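Bench notebook, May 2025
Tinted balm, still chasing the dry patch problem

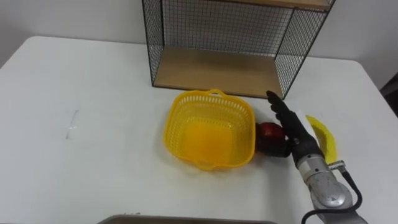 Right, so batch 3498 was meant to be the one and it's close, it really is, but the brown still goes ashy on me by lunchtime. I wore it on the left side of my face and the old Nedlow base on the right (yes, on the bus, yes, people stared) and the Nedlow side looked warmer all day. Very annoying given how long I spent grinding the iron oxides!

Satish Namboodiri reckons it's the titanium. He pinched a bit, rubbed it on the back of his hand and said it looked like he'd been decorating. Fair. We had two shades that did the same thing in December and both came right once the white pigment was dropped, so I'm taking it out completely this time and letting the yellow do the work.

Melted the shea and the castor oil at 80 degrees, which I think was too keen. Got little grains in the first pot. Going lower next time and cooling it faster, stirring all the way down until my arm gives up.

The Parkum wax is lovely by the way, much softer drag than the Gerley one, and it doesn't have that crayon smell. Only one bag left though, so whoever orders next, please get two. I don't want to swap wax halfway through a shade range again.

Still to sort: deeper shade needs more red, Nasr want samples in the small tins and not the pots, and I haven't written the label copy. "For brown skin, by brown women" is what I keep coming back to, though Satish says where does that leave him. Will ask the others on Monday.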